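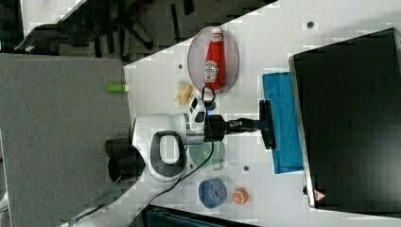
Caroline Rotich would like to see the tables cleared more often. In her opinion, a shared kitchen table stays pleasant only if each group puts its things back before the next group comes in, and she has told the Broswood centre so in a letter.

Her letter arrived in the same week as the new rules for the play kitchen corner on the second floor, which were published on October 12, 2019. The corner was opened in August and it is used by families and by the language groups, who practise the names of food and dishes there. According to the centre, it had 267 visits in its first month, which is more than was expected for a room of this size.

The new rules are short. Plates, cups and bowls go back to the low shelf by the door. Toy food goes in the box below it, and the fruit must not be mixed with the building blocks from the room next door. The table is wiped at the end of every session with the cloth that is kept in the corner, and the cloth is then hung up to dry. Families can stay for two hours at most when other people are waiting.

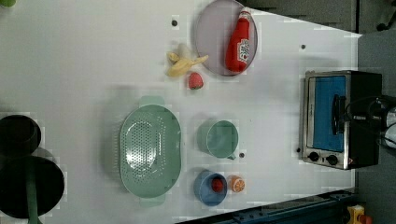

The centre also asks that real food is not brought to the table. In September there were some crumbs and a quantity of juice on the carpet, and the cleaning had to be paid from the money for new toys. Drinks are allowed in the hall, where there are benches and a water tap.

Part of the play food was bought second-hand from Tellel, a toy exchange in Tumen Street. The rest was given by families in the neighbourhood. The centre still accepts such gifts, but only when they are clean and complete. What is most needed now is vegetables, and a few spoons of a size that small children can hold.

A collection for more shelves was started in the summer and has reached 1,024 pounds. The shelves will be made by the Shirima workshop and should be in place before the winter holidays. Until then, the larger dishes will stay in the cupboard in the hall, and the key can be asked for at the reception desk.

The corner is open every morning from nine to twelve. Groups of more than eight people should book in advance. A copy of the rules hangs beside the door, and a version in larger print is available at the desk.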